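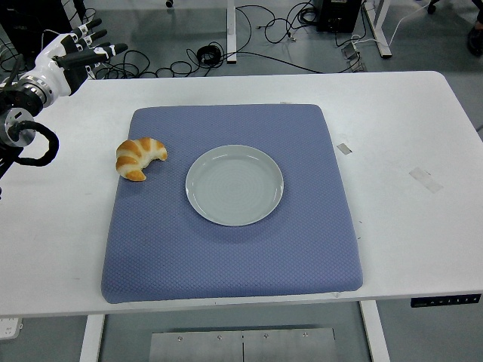

Collecting Demonstrations for a Croissant-to-Plate Task with a Dexterous Hand

Harsh Pal, Thiện Đàm
Project report, Sandby Robotics Lab
Final version, July

Abstract

We report on the collection of a demonstration set for a single tabletop task: moving a croissant from a padded mat to a plate with a robot arm and a multi-fingered hand. The set contains 80 teleoperated episodes. We describe the task definition, the recording procedure, the labeling rules, and the problems found during review. A small behavior cloning policy was trained on the accepted episodes as a check on the data. The policy itself is not the subject of this report.

1. Task definition

The task is defined by a start state, an end state, and a time limit. In the start state the plate and the croissant are both on the blue mat and do not touch. In the end state the croissant is on the plate and the hand is clear of both. An episode that does not reach the end state before the time limit is marked as a failure and kept in a separate folder.

The croissant was chosen over the rigid blocks used in the earlier Sedgwick exercises for its curved shape and uneven surface. A block offers flat, parallel faces and can be grasped in nearly the same way each time. A crescent changes its usable grasp points with rotation, so the operator has to adapt the wrist angle before closing the fingers. We wanted this variation in the examples.

The mat serves as the reference area. All start positions were given relative to its corners. The surface of the mat also yields a little under contact, which allows the fingertips to go slightly lower than the underside of the object without stopping the arm.

2. Recording setup

Teleoperation ran through Diterari, the lab's in-house control program. The operator wears a tracked glove. Finger joint angles are mapped to the robot hand by a fixed retargeting table, and the wrist pose is mapped to the arm with a scale of one. A foot pedal starts and stops each episode.

Three streams are stored: the head camera image, the commanded joint positions, and the measured joint positions. The streams arrive at different rates and are resampled to a common clock after recording. The head camera was kept in the same pose for a full block of episodes and checked against a saved reference view before the next block.

Table height was fixed for the whole project. An early block was discarded after the table had been raised between sessions, which shifted every contact point in the camera image while the joint data stayed the same.

3. Procedure

One person operated the arm and the other reset the objects and kept the log. We changed roles after each block. The reset sequence was:

Place the plate according to the position sheet.
Place the croissant at the listed position and rotation.
Return the hand to the home pose.
Confirm that the head camera stream is live.
Call the episode number and press the pedal.

The position sheet was generated in advance with a random seed, so that the person resetting the objects did not drift toward convenient placements. In the pilot, positions had been chosen by eye, and most of them ended up near the middle of the mat.

4. Contact phases

Each accepted episode was split by hand into four phases: approach, grasp, transfer, and release. During the first review pass we found that the release phase was not uniform. In some episodes the operator opened all the fingers and withdrew. In others the operator opened the hand and then used a single finger to press or nudge the croissant on the plate. We had not planned for this second type and gave it its own label, settle.

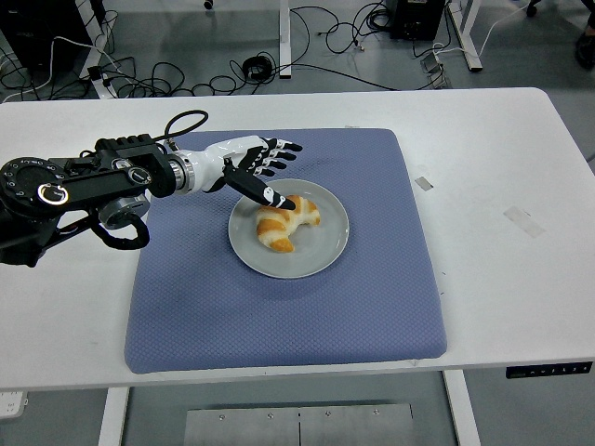 Figure 2. Index finger in contact with the croissant on the plate, other fingers extended.

Settle contacts are short and hard to locate from the image alone, as the hand hides part of the object. We marked the start of contact from the difference between commanded and measured position at the index joint and then confirmed it by eye. Where the two disagreed by more than a few frames, the image was used.

5. Labeling and storage

Labels were entered in Trovov, a small annotation tool written for an earlier course project. Each of us labeled all episodes independently. Differences were settled in a joint pass. The most common difference was the boundary between approach and grasp, for which our first written rule was too vague. The revised rule sets the boundary at the first visible finger contact with the croissant.

After trimming of idle time at both ends, the accepted set held 3399 labeled image frames at the reduced labeling rate. Some 600 of these belong to the settle phase.

6. Policy check

We trained 2 policies with the same network and settings, one with the settle phase included and one with it removed. Both learned the approach. The policy trained with settle data sometimes extended the index finger before the croissant had been released, which suggests that the phases look too similar from the head camera when the hand is above the plate. The other policy did not show this error but more often left the croissant partly over the rim.

7. Limitations

The set covers one object, one plate, one mat, and two operators. Lighting was not varied. No force sensing was available at the fingertips, so contact strength is known only indirectly through joint error. The retargeting table fits the thumb poorly, and both operators compensated for this in ways that are now part of the data.

8. Further work

A wrist camera should be added before more episodes are recorded. The settle behavior should either be required in every episode or ruled out in the operator instructions. The position sheets, the labeling rules, and the resampling script are stored with the data in the Sandby project folder.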